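Home | Courses | Unit Notes | Reading | Contact

Workplace Practice, Unit 3: Keeping a Shared Workroom

Lemieux Building, Dondport campus
Handout for the session of 16th September

Read these notes before the practical. The practical is marked on what you leave behind you at the end of the hour, so most of what follows is about surfaces, cloths and where food goes.

1. What a shared workroom is

A shared workroom is a room used by more than one group for more than one kind of work, with no fixed benches belonging to anyone. In this unit the term covers the Drisov room downstairs and the two smaller rooms at Laresier. All of them have concrete floors and movable tables. Food is allowed in the Drisov room on the terms given in section 4. It is not allowed at Laresier.

The course text treats cleaning as one job. For our purposes it is split into dry work and wet work, and dry work always comes first. Dusting a surface that has already been wiped leaves streaks, and you will have to do it over.

2. Dry work: cloths, gloves and screens

Start with whatever stands highest and work down. Shelves, wire panels and racks come before table tops, and table tops come before the floor. Screens and small electronics are done dry only, with a clean soft cloth that has not been used on anything else that day.
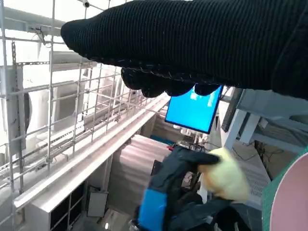
Cloth choice matters more than most students expect. A cloth with a deep pile picks up dust and holds it, where a flat one tends to push it along to the edge of the surface. Pale cloths are preferred in this unit and you should bring one to the practical. With a fuzzy yellow one like this, held in a dark glove, you can tell at a glance which is the cloth and which is the hand, and dirt shows on it early enough to turn to a fresh side. Knit gloves are the opposite case. Black ribbed knit collects light fibers and lint, and a glove in that state will put lint back on a screen you have just finished. Brush gloves off before you start and again before you touch glass.

Wire mesh is dusted along the rods, first one direction and then the other. Do not scrub across it, as the cloth will snag at the joints. Slotted metal strut is slower. Fold the cloth over one finger and do the openings one by one. Loose cables are lifted, wiped and laid back where they were. Do not unplug anything to clean it.

Hold a small screen by its edges -- never with the palm across the display -- and wipe from top to bottom.

3. Wet work: table tops and mats

Wet work means a damp cloth, well wrung out. If water runs off the cloth when you squeeze it, it is too wet. Use plain water on cutting mats with a drop of dish soap for grease. Hot water warps them, and solvents lift the printed lines.

Self-healing mats are used as table covers in the Drisov room. They are good for this because they grip the table and do not show light knife marks. Two points to remember:

- Crumbs settle in the surface. Brush them off dry before you wipe.
- A mat that overhangs the table gets bumped. Check the front edge before you set anything down near it.

Tables on casters should be steadied with one hand while you wipe with the other. Lock the casters if they have locks.

4. Food on a work surface

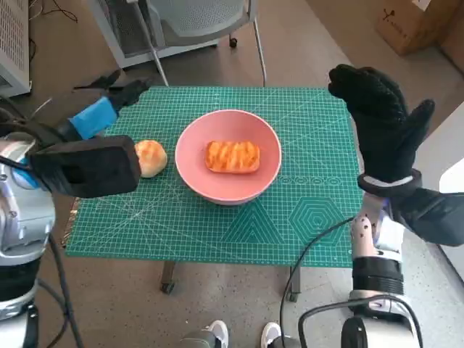

Anything sticky, glazed or filled goes in a bowl or on a plate. A plain bun does little harm, but it still leaves crumbs and it still picks up whatever was on the table before it, so the rule in this unit is that all bread and pastry goes in a dish. Use a wide, shallow bowl. It is easier to lift a pastry out of one without tearing it, and easier to wash.

Clear food before dry work begins. Carry the bowl level with two hands, set it on the side shelf, and then go back for anything left on the mat. Gloves used for dusting are not used for food. Change them, and wash your hands in between.

5. For the practical

Bring one pale cloth, one pair of clean gloves and these notes. The written part is 700 words on one surface of your choice and is due in November. Last year's class average on it was 64 -- most of the lost marks were for doing the wet work first.

Reading: course text, page 77 to the end of the chapter.

3 comments | 77 shares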